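Kustenine Town Talk > Local Government > Measure on moving council elections to even years

ridgeroad_72
Posted Sep 12, 2025
So the council voted in June to put this on the ballot and I still can't get a straight answer on what it saves. The flyer in my mailbox says "up to $3000 per cycle." Per cycle of what? Two years? Four? And up to means it could be zero. I emailed the clerk's office and got the same flyer back as a PDF.

millpond
The saving comes from sharing poll workers and printing with the county. It isn't a scam, other towns have done it. Turnout goes up too.

ridgeroad_72
Turnout for the top of the ballot goes up. Whether people get all the way down to the Akik Ward seat is another question. I'd like to see the number who left it blank, and so far all I've been shown is the one that looks good.

tallgrass
Agree with ridgeroad. Also look at who gets an extra year out of this. Every sitting member's term stretches to line up with the new calendar. Funny how that never made it onto the flyer.

millpond
It's in the ordinance text, section 2. They had to line the terms up one way or the other. Cutting them short would have people yelling too.

tallgrass
Let them yell. I voted for a four year term and I'd rather be asked before it becomes five.

oldferry
You ARE being asked. It's a ballot measure.

tallgrass
I'm being asked with a flyer that talks about saving money and says nothing on the extra year. Not the same thing.

beveo_st_porch
Does anyone know if the forum at the Hou Street library is still on? The Beveo Neighborhood Association page says both sides are invited, but last time "both sides" was one council member and a chair.

oldferry
Still on as far as I know. Written questions only, collected at the door, moderator picks.

ridgeroad_72
Moderator picks. Great. So we'll get three on potholes.

millpond
You could show up and find out. Last election the Akik Ward seat was decided with 1875 ballots cast in the whole ward. If you think that's healthy I don't know what to tell you.

ridgeroad_72
I don't think it's healthy. I think they could mail people a reminder before they rewrite the calendar. Did anyone try that first? I went through the minutes and didn't find it.

beveo_st_porch
Bringing my own questions on index cards, and I'll post here which ones get read. Meanwhile my evening is going to this: 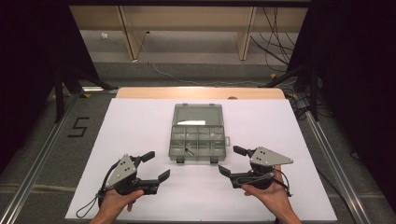 Little parts box, lid open. One small metal piece in a cell.

oldferry
More organized than the ballot language, I'll give you that.

tallgrass
Back on topic - has anybody read the county's side of it? The town keeps saying the county will share costs. I haven't seen a signed agreement, only "discussions are ongoing."

millpond
Fair point. I asked the same thing and was told it comes after the vote.

ridgeroad_72
After the vote. So the saving depends on a deal that doesn't exist yet. I'm a no until I see paper.

millpond
And I'm still a yes, but I'll put the county question on a card.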